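If you've just said yes to running your club's preseason training camp, take a breath and pour yourself something hot. I've put together six of them for Rosovville Athletic, first with the juniors and later with the senior women, and I still get a little flutter in my stomach when the sign-up sheet goes up. It gets easier, I promise! What follows is how I go about planning a four-day soccer camp for a club with more enthusiasm than money.

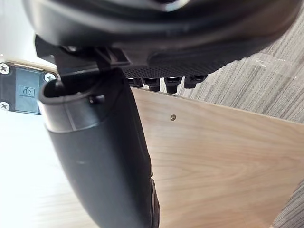
**By the Camp Coordinator, Rosovville Athletic**
*Updated March 2021*

## Start with the fields

Before you tell anyone the dates, get your fields in writing. I learned this the hard way one summer when we'd promised everybody a week at the Lightfoot grounds and then found out the grass was being reseeded (we ended up on a school field with one goal and a very patient sprinkler system). Call early, ask who else is booked in, and ask about the restrooms too. You'd be surprised how often the field is open and the restrooms are locked.

For a camp that finishes at the end of summer, I make my first call in May. If you're in a bigger town, such as Itville, go earlier still, as the football teams will be after the same grass.

## Work out the money

Sit down with last year's numbers if you have them. Our whole budget comes to almost $2000, and that covers field rental, lunches, ice, tape, and a small thank-you for the coaches. I keep $200 of it back and don't touch it until the last day. One year it went on replacement balls, and another year it paid for pizza when the lunch order went to the wrong field, so it does earn its keep.

Charge players a little something even if you could run the camp for free. People who have paid a few dollars tend to show up, and you can always quietly waive the fee for a family that needs it.

## Build the daily schedule

I like two sessions a day with a good long gap between them. Ours usually looks like this:

1. **Morning session.** Warm-up, passing work, then small-sided games while legs are fresh.
2. **Lunch and rest.** Find shade, and be firm about it, because the younger ones will start a kickabout the second you turn your back.
3. **Afternoon session.** Set pieces, shape, and anything that involves more standing and talking.
4. **Cooldown.** Stretch, fill the water bottles, and go over tomorrow's plan.

Keep the first day lighter than you think it should be. Some of your players will have trained all summer and some will have been at the lake, and you'll want all of them still walking on day three! 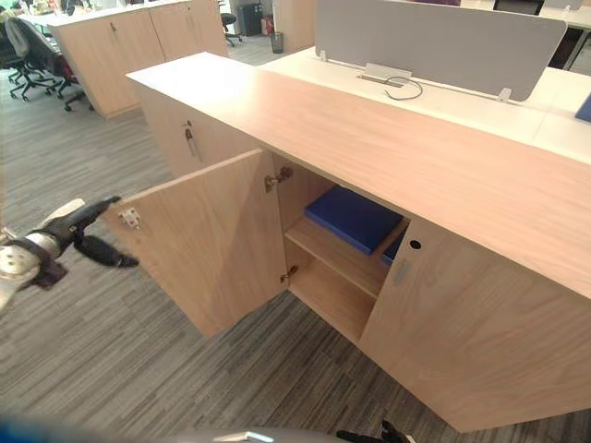

*Filed under: Preseason & Camps*

## Sort out the paperwork

Every player needs a signed medical form and an emergency number before they step on the field. I keep two copies, one in a folder that travels in the first-aid bag and one that stays with me. Write allergies in large letters on the front sheet. If a form is missing on the first morning, the player sits with the coaches until somebody reaches a parent, and I don't bend on that one, even when the parent is a friend.

## Pick the closing match

We always finish with a friendly, usually against Flirkine, who are good company and bring oranges. Agree on the basics ahead of time: how long the halves are, whether subs can go back in, who's bringing the referee. Give everybody a fair run, including the shy ones at the end of the bench, and try not to care too much about the score (I say this as someone who has cared far too much about the score).

Once it's over, collect the bibs before you hand out the snacks. Do it the other way around and you'll be driving around town for a week picking them up off porches.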